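Thambiah simulation and planning group
Minutes, March meeting, 10:00

1. Previous actions
The nightly build now runs against the current Brollum release. The ticket on log rotation stays open.

2. Grasp planner
The Justent planner completed 1,671 of 2,000 simulated episodes. Most of the remainder ended in a planning timeout near large flat surfaces. Raising the timeout was discussed and not agreed. The replanning rate stays at 50 Hz until the collision checker has been profiled.
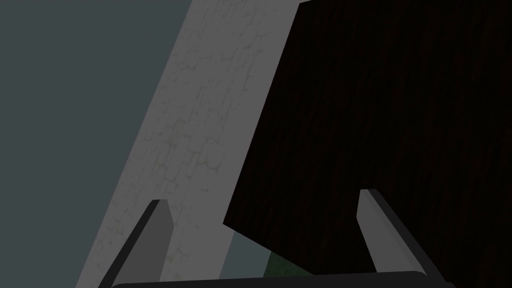

3. Wrist view and perception
Havamum segmentation was reviewed on rendered wrist views. The group wants harder cases in the regression set, mainly ones where one surface takes up most of the view. With a dark wood-grain panel filling much of the right side and only a small green patch showing above the gripper base, the mask for the patch has few pixels to work with. Agreed to report small masks separately – the averaged score hides them. The finger mask will be applied before segmentation, not after.

4. Tooling
Scene files will carry a texture seed. There are 18 older files to convert.

Actions
Planning: profile the collision checker.
Perception: add small-mask reporting to Havamum.
Tooling: convert the older scene files and update the loader.

Meeting closed 11:15.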